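Tredo
About us

Home | About us | Open day | Training | Contact

Who we are

Tredo is a small company for household robotics in Zillham. We teach robot arms to do work with textiles: laying out, folding, turning, stacking. We started with 2 persons and one secondhand arm, in a rented room behind the old Coelho printing shop, and today we are a team of 16. Most of us came from other trades. There are former tailors among us, a hotel housekeeper, a teacher of mathematics, and of course engineers. We are proud of this mixture, and we think it can be noticed in our work.

Our customers are laundries, care homes and makers of household machines. They come to us when they want to know if a certain task with cloth can be given to a robot, and how much patience it will need. Sometimes our answer is no, and then we say it in the first meeting and send no invoice for it.

What we do

A box or a bottle keeps its form when you take it in the hand. Cloth does not. It bends, it slides, it hides one part of itself under another. For this reason we work mostly with arms in pairs, so that one side can hold while the other one moves. A trained operator guides the arms through a task many times, and the recordings of these runs become the material from which our software learns. We call this software Plolavent. It is now in its second version, and we use it in all our projects.

We do the recording in rooms that are furnished like a home. In the first year we used only a flat white table, and the results were good on the table and very poor everywhere else. Now we have two living rooms, a bedroom and a laundry corner, with normal furniture which we bought used in the town. The clothes are also normal clothes. We collect them from our own families and from the secondhand store, and we wash them as people wash them at home, so some are already a little tired.

Our open day

Once each year, in July, we open our doors to everybody. The first time we expected a few neighbors and bought too little cake. This year we had over 52 visitors, from school classes to retired people, and also a delegation of a laundry cooperative who stayed until we switched off the lights.

The day has no stage and no big speech. Visitors walk from room to room in groups of 8, and in every room one of our team explains what is being practiced there. Children may choose a piece of clothing from the basket for one of the runs. After this there is time for questions, and you may ask everything, also about money and about jobs. Many guests ask if the robots are fast. They are slow, and we prefer to show them at their real speed.

We also invite the guests to try the operator's place, for a few minutes each and under supervision. It is a good moment when somebody tries to take the hem of a T-shirt with two thin fingers and understands how much our own hands do without asking us. One lady, a seamstress for all her life, got the hem at the first try, and the whole room applauded!

If you cannot wait until the summer, you can book a demonstration for a group. It takes two hours and includes one living room, the laundry corner and a coffee. Please write to us which kind of cloth is interesting for you, and we will prepare it.

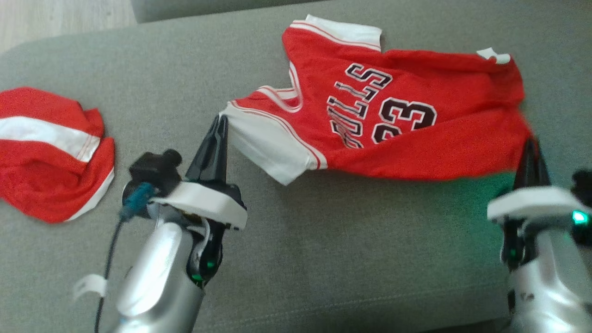
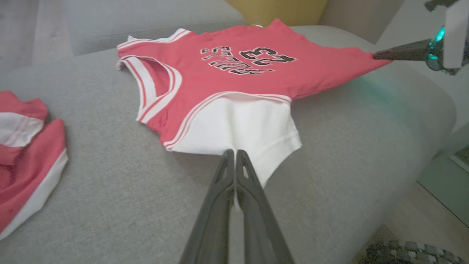
Sportswear is a subject that our visitors ask for very often, and it has become a fixed part of our demonstrations. Basketball clothing is made of light material with big openings for the arms and the neck, and when it is thrown on a sofa it almost never falls in a form that you can fold. The operator must first decide where is the front, where is the back, and which points are worth holding. A jersey like the red one with BULLS and 23 on it is a friendly case for beginners, as the big letters tell you at once how the cloth is turned, and the white trim makes the edges easy to find against the gray seat. With a plain black T-shirt you have no such help, and we use it only in the later lessons. We ask our guests to say aloud which corner they would take first. The opinions in the room are usually very different, and we write them down, for we have learned from some of them.

How we work with people

We do not record visitors' faces or voices. Who takes the operator's place at the open day is asked before if the run may be kept for training, and a no is accepted without discussion. Schools receive a short paper for the parents in advance.

We also offer two places for trainees every year, one on the technical side and one in operating. For operating you need no diploma. You need calm hands, and you should not be angry when the same sock must be laid out again and again.

Visit us

Our entrance is on the yard side of the former Coelho building in Zillham, ground floor, with a ramp. Parking in the yard is possible for cars but not for buses. School buses please stop in front of the swimming hall and walk the last part with the class, it is five minutes.

For group demonstrations, use the form on the page Contact and give us the number of persons, the age of the group and two possible dates. We answer to every message.

Page last changed: 11/29/18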